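About Lundix

We're a small shop in Ballarat. Started with one bench and a borrowed 3D printer, now there's a proper unit with a roller door and a kettle. We sell and service hand-held grippers, the kind you squeeze yourself, plus the spares and the training to go with them.

Main things on offer:
Kovano starter kit, 2 grippers, spare finger pads, hard case
Torvik pad sets, sold seperately
Half-day setup session, at your place or ours
Repairs, any make, ask first

Most customers are labs and small robotics teams who need people picking up ordinary stuff in ordinary rooms. Bedrooms, kitchens, sheds. Soft things, shiny things, things that crumple. A gripper that's fine on a wooden block can be hopeless on a packet, so we train on packets.

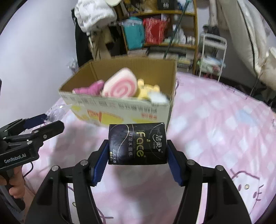

Pack handling, blue ribbed pads on the short ends. Toy box behind.

Pads wear out before anything else does. We stock 888 of them in the unit and post same day if you order before 2 pm. Pivot screws too, and cables. If you've lost a screw under the couch just email, we'll chuck one in with your next order.

Hire is by the week. 70 dollars a gripper, case included, bring it back clean please. We've sent out more than 368 hires so far and most of them came home with all the bits.

Nilen is our booking page. Bit clunky, we know, new one coming in July. Untill then phone is quicker for hire, email is better for repairs.

Visitors welcome, ring first. Parking round the back, mind the step.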